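25/09/2024

Finally went to the Brodell open day! Hiba Twal has been on at me since January to come and see what her lot get up to, and I kept finding excuses (mostly the bus). Seventy-one stops, or that's how it felt, and then I got off at the wrong end of Burkel and had to walk back past the garage in drizzle.

Morning: talks

Rami Saab did the welcome. Nice man, speaks very fast, lost me at the second slide. Something called Najjar is the software side and Sevitz is the sorting and packing side, and I wrote both down and then couldn't read my own writing. The coffee was good though, and I had two of the little almond things.

After that, the bit I'd come for, the hand-held grippers. You hold the thing and work the jaws yourself, and the robots learn from what you did. I'd pictured a great big arm behind glass! I could have stood watching the snack box for an hour, all those crinkly little packets and the blue finger pads hovering over them, and a long orangey-yellow one lying right between the two.
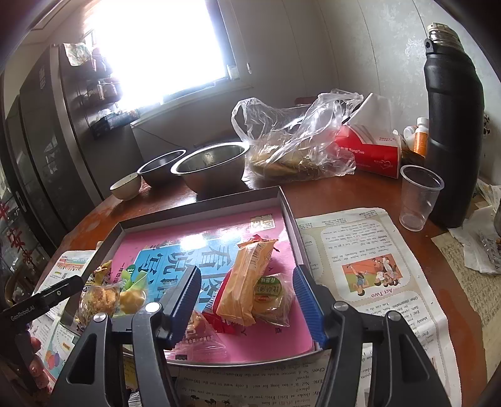 Afternoon: my turn

Room 306, up two flights. Hiba handed me a gripper and I was so much worse than I expected. It's heavier on the wrist than it looks and you have to sort of forget you've got fingers. I had nine goes and dropped seven. A boy of perhaps ten went after me and was brilliant at it, of course.

Asked Rami whether it would ever do my washing up and he said "not your pans". Cheek! Home by six, feet killing me, beans on toast. Must text Hiba to say thanks and ask if I left my umbrella there.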